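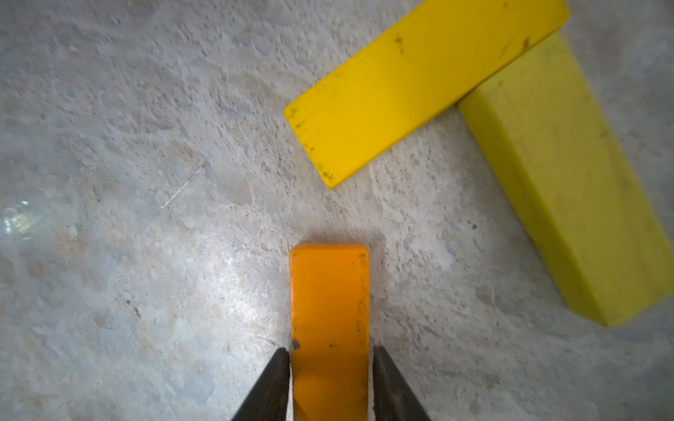
Why does the planner stop for so long before the place motion?
The collision check runs on the full floor cloud at every step, and the cloud is not downsampled after a grasp.

December, 16:40, Billavcombe

Changed the voxel filter so it runs also in the holding state. Planning time went from 131 ms to 19 ms, same start pose, same target. I repeated it 2 times to be sure.

Still open: where one yellow block lies over the other, the segmentation joins them into a single object. Color threshold does not help there, the two yellows are too near. Senan Brennan proposes to split by the height step first and by color after. I will try this on the Bisht branch, not on main.

The worn concrete gives small false clusters also. I put the minimum cluster size at 108 points, please do not lower it without telling me.

Clirnix logger must be restarted after each config change, otherwise it writes the old values. To do: add the held block to the collision model with its real length.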